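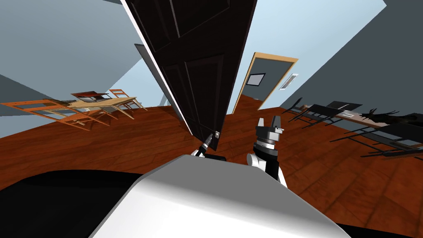
Door task in the simulator: left gripper near the door hardware, right gripper open and empty.

Household Manipulation, Unit 3
House rules for door tasks in simulation
Last updated 11/20/20

Doors are my favorite topic in the whole course! A door looks like one object, but for a two-armed robot it is a moving wall, a lever and a blind spot all at once, and everything we've said so far about reach and balance comes back in this unit. So please read the rules before you open the simulator, even if you already ran the February warm-up.

We work to the Irkberg practice sheet, with the Skokel log format on top. Where the two disagree, Irkberg wins.

Before the run

Write down the hinge side, the swing direction and the starting angle. "Open" is not a starting angle. Give a number.
Decide which arm works the door and say so in the log header. The other arm gets a parking pose, and the parking pose gets a name.
Check the head view. A tall door close to the robot can hide half a room (look how much wall and floor goes missing behind this one), and anything in the hidden part counts as unknown. Unknown space is treated as occupied. This is the rule people lose the most points on.

During the run

Keep the approach slow inside the last 20 cm before the handle.
One arm in contact at a time, unless your plan names a two-arm step.
No base motion while a gripper is closed on hardware. Yes, the Dewan planner will let you do it, and yes, it can look wonderful. Please don't.
Furniture is never a stopping aid. Tables and chairs get the same clearance you'd give a person, and that includes chair legs, which are thin and easy for a coarse collision model to miss.

After the run

Save the log whether the door moved or not. The shared set now holds 1,817 door runs, and about 515 of them are marked failed. Those are the ones I'd read first, they're great! A clean note such as "slipped off lever, wrist angle too steep" teaches more than ten smooth openings with an empty comment field.
Don't rename a failed run as a test.

For next time

Bring 3 logs of your own, at least one failed, and mark the moment in each where the robot's view of the room changed most. We'll replay them in Pradent and argue over where each robot should have stopped and looked again.

Shares 20 | Comments 3
Contact the course desk | Back to top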